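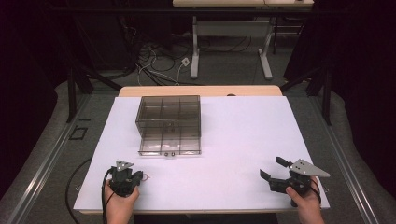 Gralora Foods
Product Range Meeting, January 2019
Minutes

Chair: Hoi-yan Fung
Minutes: Ngan-ling Chuang
Also present: store managers (Mill Street and Harbor Road), warehouse lead, web shop
Apologies: design

1. Minutes of the last meeting

Accepted with one correction. Under item 4, the price increase on the Lund rye crackers applies to the large box only. The small box stays where it was.

2. Lund crackers

The sesame variety is outselling the plain in both stores. Harbor Road sold 317 boxes over the holiday period and ran out twice. Mill Street had stock left but moved it within the following week without a markdown.

Harbor Road asked for the sesame to go on the end shelf next to the cheese case. Mill Street would rather keep all the crackers together, as customers there tend to look for them by brand. Agreed that each store can decide for itself until the summer reset in July.

The caraway variety was discussed again. Sales are slow, but the people who buy it buy several boxes at a time and complain when it is missing. It stays in the range. Reorder level to be cut to one case per store.

Broken crackers: the warehouse has had fewer complaints after asking Lund to go back to the old tray insert. Two cases in the last delivery still had crushed corners. Credit has been requested and not yet received.
Action: warehouse lead to chase the credit.

3. Flarov oat drink

Four of those present tasted the new recipe next to the old one. Opinions were split. Hoi-yan found the new one thinner and a little too sweet. The web shop preferred it in coffee and did not like it alone. Both store managers could tell the two apart but did not think most customers would care.

Everyone agreed that the new carton pours badly. The cap is too close to the edge, and the first pour from a full carton goes down the side. Flarov has been told this by other shops and says a new cap is planned, with no date given.

The minimum order is now 56 cases. This is more than the two stores can sell before the date on the carton, judging by last fall. Options discussed were splitting an order with another shop, taking half of the order as the barista version, or dropping the line. The barista version has a longer shelf life and sells steadily online. Agreed to ask for the half-and-half order first. If Flarov says no, the item comes back to the next meeting.
Action: Ngan-ling to write to Flarov.

4. Tasting samples and the small packets

There was a long discussion of how single-serve samples are kept before a tasting. Tea bags, spice sachets and jam portions arrive from suppliers in envelopes and end up mixed together in one carton. At the last tasting the two green teas were brewed the wrong way around and the score sheets had to be thrown out. Ngan-ling proposed keeping them in a smoky gray plastic drawer organizer, the see-through kind standing toward the far edge of the white tabletop, with a label for each supplier stuck on the outside. Harbor Road asked whether spice smells would get into the tea. Agreed that spices go in their own closed jar and that only tea and jam share an organizer.

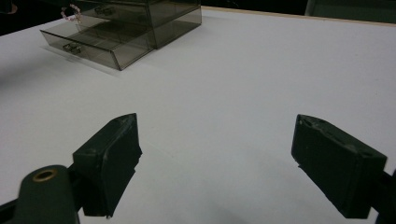

Sample dates are a separate problem. Suppliers often send sachets with no best-before date on the single packet, only on the outer box, and the outer box gets recycled on arrival. From now on whoever opens the box writes the date on a strip of tape before throwing anything out. The gray organizer on the white table is translucent, so tape on the outside of one that color should be in dark ink on a light strip. Mill Street has a roll of suitable tape and will bring it over.

Samples past their date can go to the break room if they are tea or crackers. Anything with dairy or nuts is thrown out.

5. Festico frozen pastries

The spinach parcels baked well from frozen in the Mill Street oven, at the time given on the box. The cheese ones needed four minutes longer and leaked. Filling was judged to be good in both. The pastry on the spinach parcel was described as flaky and not greasy. The apple one was not liked by anyone: very little apple, and a strong taste of cinnamon.

Price is the main concern. At the price quoted, a box of six would be the most expensive item in the freezer apart from the fish. The web shop cannot ship frozen goods, so both stores would have to carry the whole order between them.

Agreed to take the spinach on trial at Mill Street only, for six weeks. Cheese to be retested if Festico changes the baking instructions. Apple declined.
Action: Mill Street manager to place the trial order. Freezer space to be found by moving the peas down one shelf.

6. Own-label granola

Current stock of printed bags is 346. The supplier will not print fewer than 2000 at the present price. Design had sent a note saying that the ingredients panel needs to change anyway, as the sunflower seeds have been replaced by pumpkin seeds in the plain granola.

Until new bags arrive, stickers will be used over the old panel. The web shop asked that the online ingredients list be changed the same day the first stickered bags go out, and not before. Hoi-yan to confirm that day with the kitchen.

Taste of the pumpkin seed batch: crunchier, less sweet, a bit dusty at the bottom of the bag. The kitchen has been asked to sift before filling. The honey in the recipe is unchanged. One customer has written to ask for a version without raisins. Noted, no decision.
Action: Ngan-ling to order bags once design has sent the corrected panel.

7. Shelf cards

Cards with short tasting notes have gone up at Harbor Road. They are being read, and the hot sauce card has led to several sales of a bottle that had been standing there all year. Mill Street wants the same cards with larger type. Wording to be kept to two lines. "Moreish" to be taken off the peanut card, as several people asked at the register what it meant.

8. Any other business

The toaster used for tastings trips the switch when the kettle is on. Do not run both.

Harbor Road needs more small paper cups. The warehouse has a sleeve of them behind the flour.

A customer returned a jar of plum jam with a loose lid. Refunded. The rest of that case was checked and the lids were tight.

Next meeting at Harbor Road. The main item will be spring tea, with the Flarov order if there is an answer by then.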